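Spent April recording teleoperated demos in a simulated kitchen for the Grornico project. A few notes from it, mostly so I don't forget them.

The job is simple to say. A person sits with a hand controller, looks at the wrist camera view, and drives the robot through a kitchen task. We save every joint position and every frame. Later a policy is trained to copy what the person did.

The target was 400 demos for door opening and another 400 for handling food. I did a lot of the first lot myself, from the desk at Kakovham, with Latifa El-Sayed doing the rest from Kundcombe.

Doors first. A door is harder to drive than it looks, as the hand has to follow the arc of the hinge. If you pull in a straight line the fingers slide along the bar and come off the end.

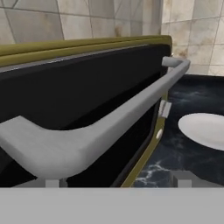 My rule for handles is to open the fingers wide well before you get there. Closing late costs you a second. Closing early means backing out and coming in again, and the policy learns the backing out too. On the black appliance with the olive-gold trim I come in low, fingers wide apart, and I use the bend at the top end of the grey bar to judge my angle. It is the easiest thing to line up on from the wrist. The glossy black panel gives you almost nothing to go by.

Latifa does it differently. She stops for a moment before every grasp, sets the wrist angle, then moves in. Her demos are slower than mine and they are cleaner. I've started copying her.

On speed: keep it even. Early on I'd rush the easy part and crawl through the grasp. When you play that back at a fixed rate it looks like two different people driving.

We threw out 13 demos from the first batch for controller dropouts. The arm freezes, the driver doesn't notice, then it jumps. You can see it in the joint plots straight away, so check the plots before you check the video.

Food next. Loaves, mostly. A long loaf held at one end fills most of the wrist view, so you're steering with whatever you can still see around it.
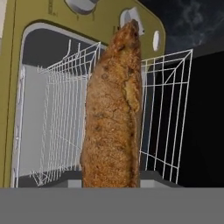

Loaf in the gripper, open olive-green appliance behind, white wire racks on both sides.

What helps there is to pick one edge in the background and watch how it moves against the crust. I use the light grey rim of the opening. Latifa uses the rack wires, which I find too busy.

If the loaf turns in the fingers, let go of it somewhere sensible and end the take. Don't try to twist the wrist to make up for it. I kept a few of those rescues at first because they seemed clever. They're all deleted now.

Label the take as soon as it ends. Task, driver, kept or dropped, one line on why. I left it until the end of a session once and had to watch the lot again.

Total logged across both desks, including practice runs and everything we dropped: 1314 takes. The practice runs are tagged and don't go into training.

The export goes to Sundaram next, where the training machines are. I'll post the settings we used for the hand controller once I've tidied up the file. The dead zone was set too wide for most of the month and I'd like to fix that before anyone copies it.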